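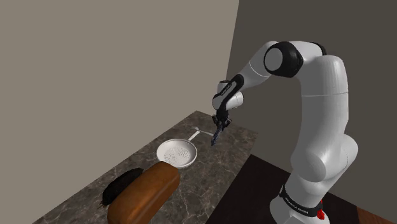

La **Casa Sproģis** es un edificio universitario de ladrillo y piedra caliza situado en el extremo norte del campus de Mirasbridge, junto al camino que baja hacia el estanque de Astow. Se levantó para alojar el museo de historia natural de la universidad y hoy reúne, con cierta estrechez pero con mucho cariño por parte de quienes la usan, el departamento de geología, una biblioteca de mapas y la sala de lectura más luminosa de todo el recinto.

## Origen y nombre

El nombre procede de la familia Sproģis, comerciantes de lino que se instalaron en Mirasbridge cuando la ciudad era poco más que un puerto fluvial, y que legaron a la universidad su colección de minerales con la condición de que se expusiera «bajo techo firme y con buena luz». La colección pasó primero por los sótanos del antiguo seminario, donde la humedad estropeó buena parte de las etiquetas originales (todavía hoy hay cajones enteros cuya procedencia se discute), y no tuvo casa propia hasta que se aprobaron los planos del edificio actual.

El encargo recayó en el estudio Lumlow, que ya había construido la capilla y conocía bien las manías del terreno. La ladera de Astow es arcillosa y se mueve con las lluvias, de modo que los cimientos tuvieron que bajar mucho más de lo previsto, y la obra, que debía durar un par de inviernos, se alargó bastante más.

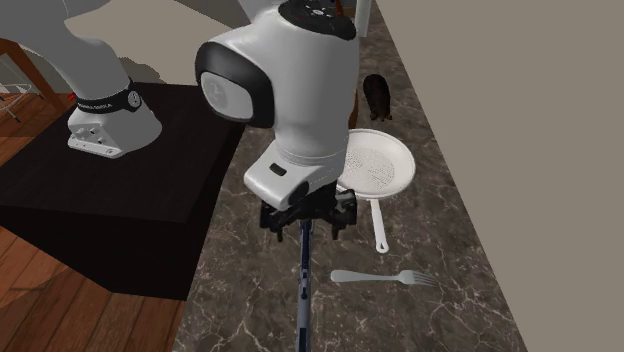 Según Austra Kivi, la demora fue una suerte, pues permitió revisar la escalera principal, que en los primeros planos arrancaba de espaldas a la entrada y habría dejado el vestíbulo en penumbra. La versión definitiva sube en dos tramos curvos hasta la galería, con barandilla de hierro forjado y peldaños de caliza ya muy gastados por el centro, y es seguramente el rincón más querido de la casa.

## Arquitectura

La planta tiene forma de T. El brazo largo, orientado al sur, contiene la antigua sala de exposición, de 35 metros de longitud y cubierta por una bóveda de madera oscura; el brazo corto alberga despachos y laboratorios. En la fachada se abren 16 ventanas de arco rebajado, cada una rematada por una clave tallada con un fósil distinto: amonites, trilobites, helechos y un pez que los estudiantes llaman, desde tiempo inmemorial, «el decano».

Conviene detenerse también en la torre del reloj, añadida cuando la casa ya estaba en uso y bastante discutida en su momento. Jouko Saarela la defendió en su breve historia del campus, donde sostiene que sin ella el edificio parecía un granero bien educado. El reloj se adelanta en enero, cuando el frío contrae el péndulo, y lo corrigen a mano desde una puertecilla a la que se llega por la biblioteca de mapas.

## Usos posteriores

El museo se trasladó al centro de la ciudad cuando las vitrinas dejaron de caber, y la gran sala quedó dividida con tabiques ligeros en aulas bastante ruidosas, de las que los antiguos alumnos guardan recuerdos dispares. 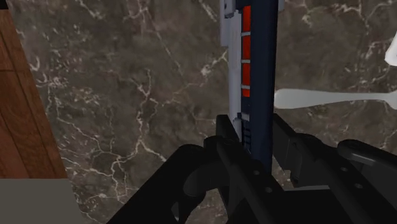 Los tabiques se retiraron durante la última reforma, que devolvió a la sala su longitud completa y la convirtió en espacio de lectura, con aproximadamente 100 asientos y las viejas vitrinas de roble adosadas a los muros. En ellas se muestra una selección de los minerales de la familia Sproģis, entre ellos una geoda de amatista que, dicho sea de paso, merece la visita por sí sola. La reforma limpió además la caliza del zócalo y sustituyó las tejas del ala norte, aunque se conservaron las bajantes de plomo con las iniciales del estudio Lumlow.

La sala abre al público por las tardes durante el curso. La torre se enseña previa petición en la biblioteca de mapas, y el acceso sin escalones se encuentra en el lado del estanque.

## Véase también

- Capilla de Mirasbridge
- Estanque de Astow
- Colección mineralógica Sproģis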